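Does a Curved Bowl Keep Eggs Safer Than a Flat Tray?
Kitchen Storage project, final report (November)
Group 4, written up by Nuala Moynihan

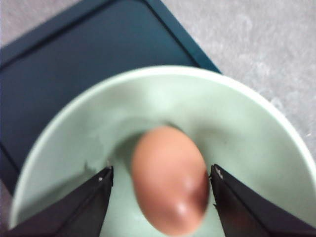
1. Why we did it

Brief was "improve one small thing in a shared kitchen". We picked eggs. Everyone in our house buys them, everyone puts them down somewhere while cooking, and they roll. Worktop, floor, gone. Not a big problem but an annoying one, and cheap to test, which mattered as we'd used most of our budget on the jar lid idea that got dropped in week two.

Question we settled on: if you have to put an egg down for a minute, what should you put it in?

2. What we compared

Four places to rest an egg:

Wide bowl, pale mint green, curved sides. Smooth inside.
Flat tray (the Dolan one from the shared cupboard).
Folded tea towel on the worktop.
Bare worktop, as the control.

Brown eggs throughout, all from the same shop. We wanted to do white ones as well but couldn't find any locally. Eggs were hard boiled for the knock tests after the first afternoon, for obvious reasons. That does change things, see section 5.

3. Method

Each egg set down by hand on its side, let go, then the surface given one knock from a wooden spoon swung from a fixed height. We marked the height with tape on the cupboard door. 60 knocks per surface. Wrote down three things: did it move, did it leave the surface, was there a crack we could see with a torch.

Also a short survey, 18 replies, asking people where they put eggs when they cook. Most common answer was "on the side", which in our kitchen means the bare worktop.

Weighing was done on the Voson scale. It reads a bit high so we checked it against a 100 g weight first and took the difference off.

4. What happened

Bowl was best for staying put. No egg left it in any of the knocks. It rocks, then settles back at the bottom, because thats the lowest point and there's nowhere else to go. Took longer to stop moving than on the towel though.

Towel nearly as good. Two eggs rolled off, both when the fold had gone flat. Re-folding it every few goes helped, but who is going to do that at breakfast.

Tray – fine until it was knocked on the short side, then the egg ran the whole length and hit the lip. Most of our cracks came from this.

Worktop was bad, as expected. We put a cushion on the floor after a while.

One thing we hadn't planned for: two eggs in the bowl is worse than one. They both head for the middle and meet there. We only tried this a handful of times so there are no proper numbers, but you can hear the click and we did get cracks. A bowl with a wide curve only works if its one egg at a time, or if you put something soft in the bottom.

5. Problems with the test

Boiled eggs don't roll like raw ones. Raw ones wobble more and stop sooner. Our first afternoon used raw and we kept those results seperate.

Only one bowl. A deeper one might behave differently.

Spoon swing was done by three different people. We tried to keep it even.

Survey was mostly our friends.

6. What we'd do next

Try a bowl with a small dip in the base. We asked at the Costum workshop about getting one thrown and they were happy to, but not before the deadline. Skerkar do a cork liner that could be cut to fit, so that might be the quicker route – one of us has measured up for it already.

We'd also like to test with a full bowl, 500 g of eggs or so, as that's how people store them on the side at home.

Raw results are in the blue folder, tray results start on the back of the second sheet.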